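Furniture Share Moves Into Former Robles Shoe Store

GRERBY - The Natia Furniture Share has moved its tables, chairs and sorting work into the old Robles shoe store on Erkine Street and will open the doors to the public on Mon 30 December.

The group takes in used household furniture, cleans and repairs it, and passes it on to families setting up a home. It had been working out of a church basement since it started, and the stairs had become a problem.

"We carried a sleeper sofa down those stairs and then back up them in the same week," said Eustaquio Quezada, who runs the share. "Everything on one floor is a big change for us."

The lease on the store was signed in September. Most of the fall went into clearing out shelving, patching walls and getting the wiring checked. The front part of the store will be the pickup area. The back has been set up as a workroom where donated pieces are looked over and small items are sorted before they go out.

The group had 107 pieces of furniture on its list at the end of the last count, most of them chairs. Dining chairs come in faster than anything else, Quezada said, often without a table to go with them. Tables are harder to get, and families ask for them first.

Round tables go quickest. They fit in small apartments and seat an extra person when needed. Several have come in this fall.
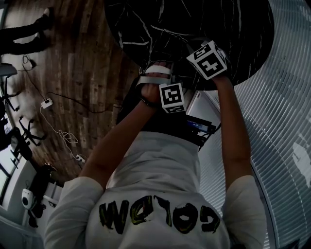

A round black table with white marble-like veining, with the wooden plank floor beyond it.

The floor was one of the reasons the group picked the building. It had been covered by carpet when the shoe store was open, and the landlord agreed to take the carpet out before the move. Felt pads now go on every chair and table leg as it comes in the door.

Outlets are still short in the workroom, and for now extension cords and power strips are used to reach lamps and tools. An electrician is due in January to add wall outlets. Quezada said the lamps that come in as donations all have to be plugged in and checked, so the work can't be put off much longer.

Not everything made the move. The group left behind 23 bookcases that were too worn to repair, and the church arranged to have them hauled off. Two dressers with missing drawers were kept and are waiting for parts.

Families are referred by schools and local agencies and can pick out up to five pieces per visit. There is no charge. Delivery inside Grerby is available on Saturdays for people who don't have a truck, but it must be set up ahead of time by phone.

The share is asking for kitchen tables, bed frames in twin and full sizes, and table lamps in working order. It can't take mattresses, cribs or anything with a recliner motor. Chairs are welcome in sets of four or more, but single chairs are on hold until space opens up.

Donations can be dropped at the rear door on the alley side, Tuesday through Friday mornings. Larger pieces can be picked up from the house by appointment. Parking is in the lot next door, and the alley needs to be kept clear for trash pickup on Thursdays.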